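Informe de avance al financiador: recogida de ejemplos de agarre para el sistema de aprendizaje
Proyecto Huanca – Fundación Sellunberg, 28 de septiembre de 2024
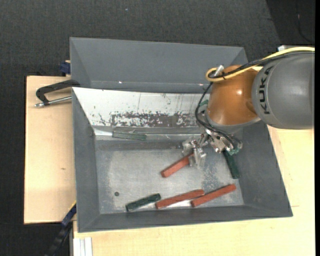

Khrystyna-Mariia Fedoruk pidió, al comentar el informe anterior, que se distinguiera con claridad entre intentos registrados y ejemplos utilizables, porque la cifra global no permitía juzgar el ritmo real de la recogida. En este documento se adopta ese criterio: solo se cuenta como ejemplo el intento que tiene secuencia de imágenes completa, trayectoria del brazo y etiqueta de resultado.

1. Estado de la recogida

El conjunto alcanza 2.000 ejemplos utilizables de extracción de bloques desde contenedor. Todos proceden del mismo puesto: un brazo KUKA con pinza, un contenedor metálico de paredes inclinadas sujeto a la mesa y una cámara fija. Los bloques son rectangulares, rojizos y verdes, y se reparten sin orden antes de cada serie.

El protocolo se mantiene sin cambios desde marzo. Cada serie comprende siete intentos consecutivos sin intervención sobre las piezas. Al terminar, el operador revisa las etiquetas automáticas, corrige las erróneas y redistribuye los bloques. Las series interrumpidas por parada de seguridad se archivan aparte y no entran en el recuento.

2. Condiciones que siguen dando problemas

Los reflejos del metal son la principal fuente de error en la estimación de pose. El fondo cepillado del contenedor y los bordes brillantes generan contornos falsos, sobre todo cuando una pieza queda cerca de la pared frontal. Se ensayó un recubrimiento mate en una chapa de prueba; redujo los brillos, pero se rayaba con el contacto de los dedos de la pinza. No se aplicará al contenedor principal durante este periodo.

La segunda dificultad es la oclusión. Con el brazo dentro del contenedor, la muñeca y el cableado tapan parte del área de trabajo y algunas piezas solo quedan visibles de forma parcial. Para el entrenamiento se conservan esas imágenes, con una marca específica, y la pose de la pieza se toma del último fotograma sin oclusión.

Los bloques apoyados fuera del fondo, en el reborde o contra una pared, siguen infrarrepresentados. El selector de agarres los evita y, en consecuencia, casi no produce ejemplos con ellos. Se ha añadido un modo de muestreo forzado que elige esas piezas en una de cada cinco tentativas.

3. Calidad de las etiquetas

La etiqueta automática se obtiene de la apertura final de la pinza. El método falla cuando el bloque queda sujeto por una esquina y se desliza durante la elevación – el sensor indica agarre y la pieza vuelve al contenedor. Onder entregó una rutina que repite la lectura al final del recorrido. Está integrada, aunque falta reprocesar las series antiguas.

4. Desviaciones respecto al plan

El segundo puesto, previsto en Fledham, acumula 3 semanas de retraso por la entrega del controlador. El retraso no afecta al presupuesto aprobado, pero aplaza la comparación entre contenedores, ya que todos los datos actuales comparten geometría e iluminación.

5. Trabajo del próximo periodo

Reprocesar las etiquetas anteriores a la nueva rutina.
Completar el muestreo forzado en rebordes y paredes.
Poner en marcha el puesto de Fledham y validar la calibración entre cámara y brazo.
Entregar a Sellunberg la primera partición de entrenamiento y prueba, separada por series completas.

Se solicita autorización para trasladar a mantenimiento de la pinza el remanente de la partida de viajes.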